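Facilities Help Requests Parts Sign out
Support > Playroom Equipment > Request 275

Subject: Nellitz play kitchen set — pieces not returned to storage
Status: Open

The Letlow room reports that the set was not put away at closing. Staff are asked to return all dishes and play food to the bin by 4 p.m. The ketchup bottle is to be stored upright. 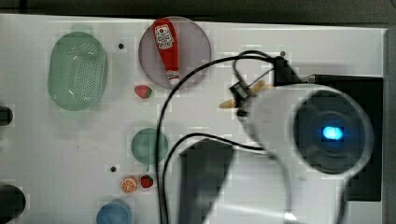 Play kitchen pieces on the white tabletop, Letlow room.

Update, July: Second bin requested from Broltport stores.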